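Ledlow tightens label rules for imported packaged foods

Retailers in Ledlow that sell imported packaged foods will have to attach an English-language label to every retail unit under a revised ordinance that takes effect in October. The rule covers snacks, dry noodles, candy, bottled sauces and shelf-stable drinks. Fresh produce and foods packed on the premises are exempt.

The city's environmental health office published the final text this week along with a guidance sheet for store owners. Under the previous version, a store could meet the local requirement by keeping a translated product sheet behind the counter and showing it on request. That option ends when the new rule starts.

The supplementary label must carry the common name of the food, the full ingredient list, a separate allergen statement, the net weight, and the name and address of the importer or distributor. It must be fixed to the package itself. Shelf tags, printed binders and codes that link to a web page will not count, although stores may keep using them as extra information.

Placement is also covered. The label may not hide the original lot code, the date marking or the barcode. If the package is too small to take the label without covering one of those items, a fold-out or hanging label is allowed, provided that it can't be removed without tearing. 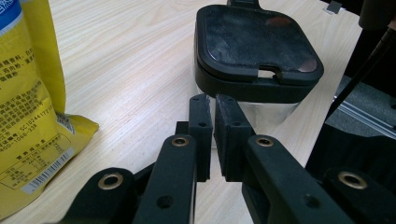

Wilson Cáceres, who runs the inspection program, said most of the problems found in the last review involved allergens. Inspectors checked 332 products in small and mid-sized stores. Of those, 303 had some form of English label, but many of the labels left out at least one ingredient that appeared in the original text. Sesame and milk powder were the two most frequent omissions.

"The translation is often done from the front of the package, or from an older version of the recipe," Cáceres said. "The manufacturer changes the formula and the sticker stays the same. We want the sticker tied to the lot that is in the box."

To address that, the ordinance requires distributors to keep a record linking each label version to the lot codes it was used on. Records must be held for 2 years and produced within one business day if an inspector asks for them. Stores that import directly are treated as distributors for this purpose.

The type size is set by the area of the main panel. Small packages may use a reduced size, but the allergen statement has to be in bold and may not be smaller than the ingredient list. Handwritten labels are accepted if they are legible and made with permanent ink. Labels that smear when wiped with a damp cloth will be treated as missing.

Distributors have raised questions about cost. Fala, a wholesaler that supplies grocery stores on the east side of the city, said it already labels most of its range but does so by the case. Moving to individual units will mean opening cases at the warehouse, labeling the contents and repacking them.

Rosaura Arboleda, operations manager at Chambi, a smaller importer, said the company handles over 500 product lines and orders many of them only once or twice a year. She said the labeling work was manageable for regular stock, but that short runs would be harder to justify.

"For a product where we bring in a few cases, the translation check costs more than the label," Arboleda said. "Some of those we will probably stop carrying."

The health office said it would not offer an exemption for low-volume products, on the grounds that the allergen risk does not depend on the number of units sold. It will, however, accept shared labels. Two or more distributors handling the same product from the same manufacturer may use a common translation, as long as each one keeps its own lot records.

A first violation will bring a written notice and a period of ten business days to correct the label or remove the product from sale. Repeat violations carry a fine for each product line. Where an allergen has been left out, the inspector can order the product off the shelf at once.

Stock already in stores when the ordinance takes effect may be sold until the date marked on the package, provided that an allergen statement has been added. The guidance sheet, with sample label layouts, is available at the health office counter and at the business license desk.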